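November, 6:40 a.m.

Set up for the screening day at the Farkaleck clinic. Four stations in the hall: blood pressure, glucose, vision, vaccine records. Nima Mazandarani took glucose and ran the control solution before the doors opened. Both meters read in range. Second lot of strips logged separately.

Blood pressure protocol unchanged from spring. Five minutes seated, feet flat, two readings one minute apart, average recorded. Large cuff kept at the same table this time so people do not have to change lines. Anyone over the referral limit gets a same-week slot at Mohammadi, which held 20 open for us.

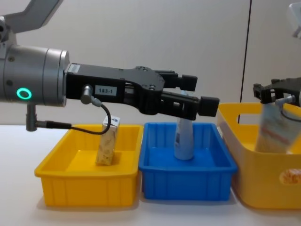 Intake forms are still the slow step. The Clirkico form runs to two pages and asks for the insurance number twice. I crossed out the second field on the paper copies and sent a note to Vosten, who print them. No reply yet.

Line peaked mid-morning. Longest wait at vision, where the chart had been hung at the wrong distance and had to be moved. Readings taken before the move were repeated.

Closed at 3 p.m. with 60 forms complete. Sharps container sealed and signed over. Referral calls start tomorrow, highest readings first. Need to reorder lancets and medium cuffs.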